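Showing a Robot What to Do

January 2022
By the Trornov Science Pages staff
Print this page | E-mail this page

Think about how you learned to tie your shoes. Somebody probably sat next to you and did it slowly while you watched. Then they may have put their hands over yours and moved your fingers through the loops. After that you tried it alone, and it came undone, and you tried again.

Some robots learn in a way that is a little like this. A person shows the robot a job, and the robot keeps a record of what the person did. This is called learning from demonstration. A demonstration is just a long word for showing.

For many years, most robots in factories were told what to do by writing out every move. Go to this spot. Close the gripper. Lift. Go to that spot. Open the gripper. That works very well if the same part shows up in the same place every time. A robot that puts doors on cars can do the same thing all day.

But what if the thing you want picked up is never in the same place twice? What if it is soft, or bends, or is lying on top of something else? Writing out every move gets very hard. You would need a new list for every mess. Showing can be easier.

Moving the arm by hand

One way to show a robot a job is to take hold of the arm and move it. The arm has motors in its joints, the way you have muscles near your elbow and shoulder. For this kind of teaching, the motors are set so that the arm goes along with your push and does not fight it. It still holds itself up, so you don't have to carry all the weight.

While you push, sensors in the joints measure how far each one has turned. They do this many times every second. When you are done, the computer has a list of numbers that says where the arm was at every moment. The robot can play the list back and make the same moves.

This is a good way to teach wiping a table or opening a drawer. You can feel where the arm is going. One problem is that you have to stand very close to it, and your own body may block what the robot's cameras can see. Another problem is that big arms are tiring to push, even when they are helping.

Moving the arm from far away

The other way is remote control. The grown-up word is teleoperation. "Tele" means far, the same as in telephone and television. The person does not touch the robot at all. They hold a controller, and when they move their hand, the robot's hand moves too.

There are different kinds of controllers. Some look like the ones for video games. Some are small copies of the robot arm that sit on a desk - you bend the little arm and the big arm bends the same way. Some are handles like the ones used with virtual reality goggles.

It sounds like a game, but it takes practice. At first people bump things. They close the gripper too early or reach past what they wanted. Part of the trouble is that you can't feel what the robot feels. If you pick up an egg with your own hand, your fingers tell you how hard you are squeezing. With most remote controls, you have to watch and guess.

What gets saved

At the Orard workshop in Radthorpe, a team worked on one job for most of July. The job was picking things out of a bin. A person moved the arm by remote control, chose something, picked it up and set it down somewhere else. By the end of the month they had saved 1039 demonstrations.

Each one has several parts. There is video from the cameras. There are the numbers from the joints. There is a record of when the gripper opened and closed. All of it is lined up by time, so the computer can match what the camera saw with what the person did next.
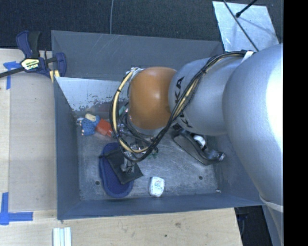

Shoes are harder than you might think. You can grab one by the strap, by the heel or by the edge of the sole, and some of those work better than others. Cloth is hard in another way. It has no handle, and it changes shape as soon as you touch it. A person knows these things without thinking. The robot does not, so it needs to see many tries with many kinds of objects.

The walls of a bin matter too. The arm has to reach down inside without hitting them, and something lying close to a wall leaves less room for the gripper. A person at the controls will often turn the gripper a little before going down. That turn is saved along with everything else.

From copying to learning

If the robot only played back one demonstration, it would reach for the place where the object used to be. So the computer studies all the demonstrations together. It looks for patterns: when the camera sees something like this, the person moved something like that. Then, when it gets a new pile, it makes its best guess.

The guesses can be wrong. The team tests the robot on 10 new piles, writes down which ones went badly, and then records more demonstrations of the hard parts.

Try it yourself

You need a friend, a box and 5 things from around the house. Soft things are best.

Put the things in the box. Your friend is the robot and wears a blindfold and one oven mitt. You are the controller. You may only say left, right, forward, back, up, down, open and close.

Get all the things out of the box. Then trade places. After 3 rounds, talk about which thing was hardest to pick up, and what words you wished you could use.

Next in this series: How the Frerichs gripper holds on to slippery things.

Print this page | E-mail this page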